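Derance Bench Sorter

The Derance Bench Sorter is a two-armed tabletop sorting kit sold by Derance, a small automation firm based in Fuvthorpe. It is meant for shops, school labs and repair counters that have a steady trickle of mixed small goods to put away and no room for a conveyor line. The kit is delivered as a pair of arms with grippers, a control box, a tablet with the teaching software already loaded, and a bundle of mounting hardware that most owners remember chiefly for its many washers. Bins are left to the buyer, and the manual is cheerfully relaxed on the point.

History

Derance began as a repair business for packaging machines, and for a good while its only product of its own was a benchtop label feeder called the Galtosia. The feeder sold modestly, but customers kept asking whether the company could do something with the piles of parts that ended up next to it, and the Bench Sorter grew out of those conversations. A first batch of 27 kits went out one June to shops within driving distance of Fuvthorpe, so that the firm could send somebody over when things went wrong (and in that first batch they quite often did, mostly with the cable clips). The clips were redesigned, the tablet software was rewritten from the ground up, and the kit then went on general sale.

Setup and teaching

The two arms are bolted or clamped at opposite ends of a table, facing inward, with the bins between them where both can reach. A plain, light-colored tabletop is recommended. The owner then teaches each kind of item by guiding an arm through the pick and the drop by hand, usually several times over, and giving the item a name on the tablet. The software will hold up to 200 named items, though small shops seldom come anywhere near that many, and it is perfectly happy with half a dozen.

Setup takes roughly 90 minutes for a patient first-timer with a helper to hold the second arm steady while the bolts go in. Moving the kit to another table means teaching the bin positions again, but the item names carry over, and longtime owners say the second round goes by pleasantly fast.

Service plans

Derance offers two plans. The basic one covers parts and software updates and asks the owner to do the swapping. The fuller one, called Chiang after the street where the workshop stands, adds a yearly visit and a loaner arm by courier if one has to go back for repair. Both plans can be started at any time in the first 100 days of ownership - a generous window, and one that the company has kept open even as the price of the kit has crept up.

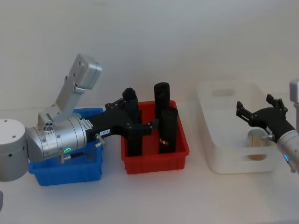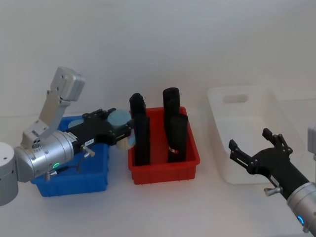
Bin choice is the subject that fills most of the owners' mailing list, and opinions there are firm. Shallow bins are easy to reach into and forgiving of a clumsy drop, while deep ones hold more and keep tall things from toppling over the side. A mixed row like the blue, red and white one, with the larger translucent bin at the right, is a common compromise, and tall black pieces stood on end in the red bin remain easy for a gripper to get at because they rise above the rim. Color is a matter of taste as far as the software is concerned, but people who share a bench tend to like bins they can name out loud.

Reception

Owners have generally been kind to the Bench Sorter. The teaching process is the part most often praised, especially by people who had never handled an arm before and had expected to be typing code all weekend. Complaints center on speed, which is leisurely, and on the tablet stand, which wobbles. Round and slippery items take more teaching than boxy ones, and the manual suggests starting with something that stands up by itself. Derance sells a heavier tablet stand separately, in gray only.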